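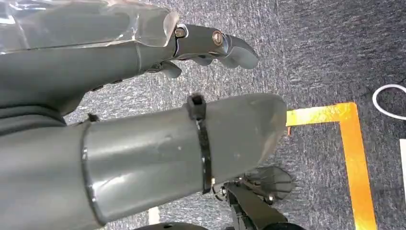

*Stougaard's robot hand over the taped floor area, from up close. Photo: Stougaard*

**FOR RELEASE: April, 9 a.m.**

**Stougaard opens chore trials in Kusstead - and says the machines aren't ready to do your laundry**

KUSSTEAD - Robotics firm Stougaard today put out first results from its Hilarer chore trials, a test program asking one plain question: can a robot with fingers do everyday jobs in a home or a small shop yet? Short answer from the company - some of them, slowly, with a person close by.

The trials cover 66 chores. Picking up socks, wiping a counter, restocking a low shelf, sorting hangers, emptying a trash can. Each chore gets 200 tries before it is scored. A chore counts as passed only if the robot finishes without a person touching it or the object. No partial credit.

Four chores have passed so far. All four are pick-up-and-put-down jobs with stiff objects. Nothing with cloth has passed. Nothing with a lid either.

"People ask me when it will fold a fitted sheet, and I tell them to ask me about a cereal box," said Ditte Brøndum, head of trials at Stougaard. "The box we can do. We want to be straight with folks about that."

**Floor work is the hard part**

Much of the spring schedule is floor work. Things get dropped, in houses and in stores, and they land on carpet. Getting fingertips under a thin flat object on carpet is still the most common failure in the program. The fingers push the thing along insted of lifting it, or they dig into the pile and the hand stops itself.

Vilhjálmur Juhl, who leads hand design, said wear is a close second. Fingers scuff, covers crack, cables work loose. His team now logs every repair next to every score, and the repair log will be published with the results.

"If a vacuum needed a technician after lunch you'd take it back to the store," Juhl said. "Same standard here."

**Shop floor next**

Stougaard has signed up Morberg, the housewares chain, to host the shop-floor half of the trials. 2 Morberg stores will take part, both outside opening hours to start. Jobs there will be facing shelves, collecting baskets and clearing dropped stock from aisles.

"Our closing crews spend a big part of the night bending down," said Rajitha Fakir, operations manager at Morberg. "I'd like help with that. I've also seen the speed of it and no, I am not changing anyone's shifts."

Morberg staff will score the in-store tries themselves, using the same pass rule. Stougaard staff will be on site for for every session and may stop a run at any time but can't change a score.

**What's out now**

- Scores for all chores tested to date, pass and fail
- The written rules for each chore, free for other labs to use
- Repair log, first part - rest to follow with the cloth results

Not included: pricing, a ship date, a home version. There isn't one planned at this point.

"We may find that half the list just isn't worth doing with a hand like this," said Steinar Lund, chief executive. "Fine. Then we publish that too."

**About Stougaard**

Stougaard designs and tests robot hands for light work indoors. The company is based in Kusstead. Hilarer is its open test program for household and shop-floor chores.

**Press contact**

Ravinder MacDonald, Stougaard press office, Kusstead. Interviews with Brøndum and Juhl on request, mornings are best. Visits to the trial floor by appointment only - flat shoes please.

###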